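Small parts, short fingers

The second set of fingers took Kiran Prajapati most of April. The first set had closed well enough on blocks and bottle caps, but anything flat and polished slid out as soon as the arm lifted. Nail clippers were the worst of the test objects. The levers taper, so the grip force pushes the part forward and away.

Prajapati's answer was a softer pad on a stiffer core. He cast the pads in moulds bought from Traler and cut the closing speed by half. Grip current is now capped at 400 milliamps, down from a setting that had stripped one gear already.

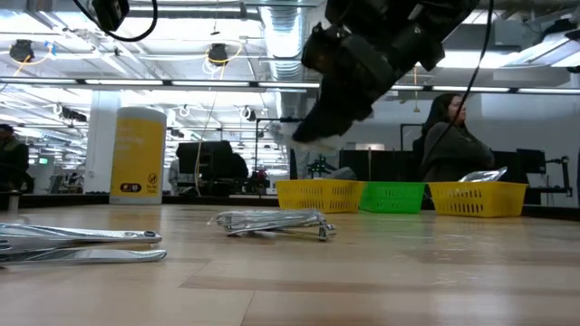
Cable routing was left to Sarahí Ayala, who shares the workshop on Tuesday evenings. Her rule is a loose service loop at every joint and no ties within 200 mm of the wrist. The earlier harness was tied tight and broke a conductor after 3229 cycles, according to the controller log.

Sorting trials run in batches of 300 picks. Objects in film packaging still give the most trouble, as the depth reading jumps on creased plastic and the approach height comes out wrong. Ayala wants a contact switch in the fingertip. Prajapati would sooner filter the readings first and leave the wiring alone.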